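April, late, tea gone cold

The Sornadeck sleep tracker says I scored 19 last night. Out of what, the manual won't say. I felt fine this morning until I read it, and then I felt like a 19 all day.

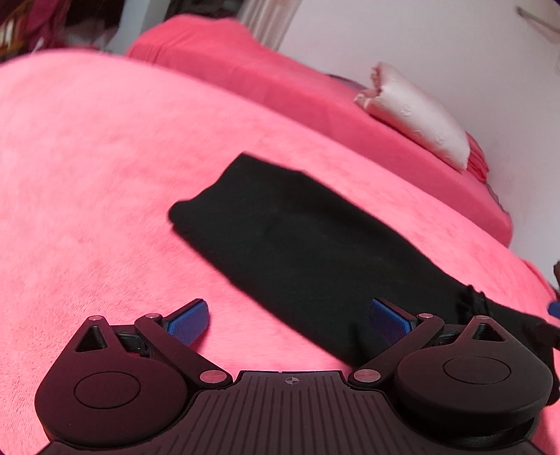
Nunik, the company behind the app, wants me to "optimize my surfaces." I looked that up and it means buying their sheet. Mine is a plain bed with a pink blanket on it, velvety, with black knitwear dumped on top half the time, and I've slept well enough on that for years. I doubt the sheet knows anything the blanket doesn't.
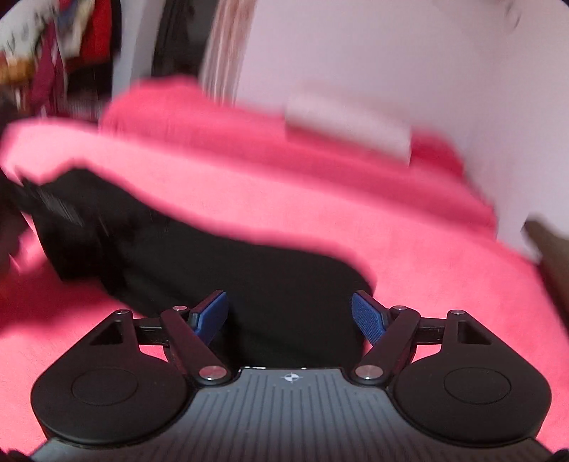
Nokus

Tried the breathing exercise anyway. In for four, hold, out for longer. Lay there working out how much longer. By the end I was more awake than when I started, and the app gave me a badge for it. 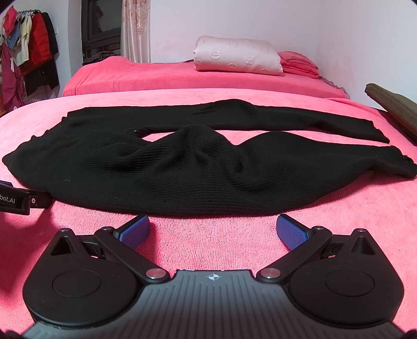

My sister thinks I should give it a full month before complaining, and that her own scores went up once she quit coffee after lunch. Maybe. She also quit her night shifts that same month, so I'm not giving the app credit for that.

The box claims 1329 sleepers were tested. By whom? Sleeping where?
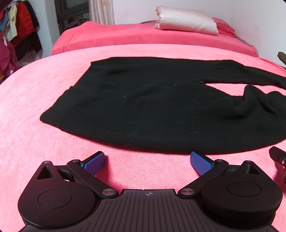 And were they wearing the thing on the wrist, like me, or on a finger? Mine had me in deep sleep at 6 p.m. while I was peeling potatoes. Will leave it on the charger tonight and see how I feel without a number.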